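How to wrap your hands for the heavy bag (the way I was taught)

A few of the newer people at the gym have asked me to write this down, so I'm finally doing it. I've been boxing for fun for 17 years now, never very well, and I've wrapped my hands more times than I've eaten breakfast. My first coach was Kazuhiro Kubo, who ran the old Radeck gym upstairs from the tire shop, and he made every one of us learn this before we were allowed to put on a glove. I still do it his way, with one change that I'll get to.

You'll want a pair of the long stretchy wraps, the semi-elastic kind with a thumb loop at one end and Velcro at the other. The short ones sold for kids run out before you get to your wrist the second time. I like a bit of stretch, but my friend Brahim Hamdy swears by plain cotton and his hands are in better shape than mine, so try both if you can borrow some.

Roll them up before you start! Velcro end in the middle, thumb loop on the outside. If you roll them the wrong way around you'll get all the way to the end and find the Velcro facing the ceiling.

Step 1. Put the loop over your thumb and bring the wrap across the back of your hand. Spread your fingers as wide as they'll go and keep them spread the whole time. A wrap that feels fine on a relaxed hand gets awfully tight once you make a fist, and your fingers will be tingling by the second round.

Step 2. Go around the wrist three times. Snug, flat, each layer overlapping the last by half or so. Keep your wrist straight while you do it (I tend to bend mine back without noticing, and then the whole thing sits funny).

Step 3. Come up across the back of the hand and go around the knuckles three times. You want the wrap sitting right on the knuckles, with the edge just past them. Most people put it too low. Make a fist and check, then open up again and fix it if you have to.
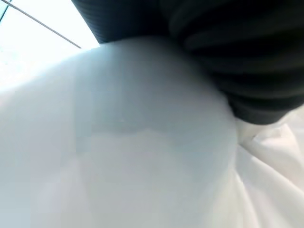
Step 4. Back down to the wrist, once around, and now the fingers. From the thumb side of the wrist, come up over the back of the hand and between the pinky and ring finger, across the palm and back to the wrist. Do the same between ring and middle, then between middle and index. You'll have a row of Xs on the back of your hand by the time you're done. It feels bulky between the fingers for the first couple of weeks and then you stop noticing.

Step 5. Once around the thumb, back to the wrist, and then around it again from the other direction to lock the thumb in. Kubo used to skip the second part. I started doing it after I jammed my thumb on somebody's elbow in July and couldn't open a jar for ages.

Step 6. Whatever is left goes over the knuckles again, and then finish at the wrist and press the Velcro down. If you've got loads left over, add it to the knuckles. If you've got hardly any, you were too generous back in step 2.

Now make a fist. It should feel solid, a little padded, and your wrist shouldn't want to fold when you push your knuckles into your other palm. Open your hand and look at your fingertips. If they're changing colour, take it all off and start over. I know, I know. It's annoying, especially when everybody else is already skipping rope.

Your first go will probably take you 9 minutes a hand and look like a dog's breakfast. Kanako Hattori, who started with us over the winter, practised in front of the TV every night and now she's quicker than I am, and neater too.

A word on washing: please do. Close the Velcro onto itself first or it will grab every sock you own, and put the wraps in a mesh bag so they don't tie themselves around the drum. Cold water, hang them over a door. I keep 2 pairs going so there's always one clean.

And if your hands hurt after a session, properly hurt, ease off the bag and have somebody look at your punches. I wrapped perfectly well for years while landing my right hand on the wrong two knuckles, and it took Chie Shimada watching me for one round to spot it.

Next time I'll do gloves, and which ounces to buy for what.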